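Melstead gets its numbers back, for now

The Melstead girls track team opened practice in March with 16 distance runners, up from a low point two seasons ago when the 4x800 relay was a matter of who had a clean bill of health that morning. The coaches are calling it a rebuild. I'd like to see them get through the Marinho Relays before anyone uses that word.

Most of the excitement is over the 400, where Melstead has two sophomores who trained together all winter. Both looked sharp in the time trial. Time trials in an empty stadium are a poor guide, though, and last year's squad also looked sharp in March, then went to Gratau and failed to put a single runner in the final. 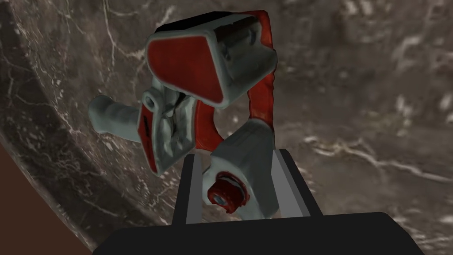 Then there is the new timing system. The boosters paid $4000 for a Homonex setup after a season of arguments over hand times, and we're told it will settle every close finish. Maybe so. The old stopwatches never cost Melstead a league title – thin depth in the field events did, and the roster there hasn't changed much. Three throwers and one pole vaulter won't win many dual meets, however exactly the sprints are timed.

The schedule doesn't help. Gratau comes early again, and the league has kept the rule that caps each athlete at four events, so the coaches can't lean on their best sprinters to fill holes.

Season passes are on sale at the athletic office for the home meets, and the bleachers at the far turn are open this year. The school expects crowds. Last spring's biggest home meet drew 160 people, counting both teams' parents, and it was the warmest night of the season. First event is at 4:30 p.m.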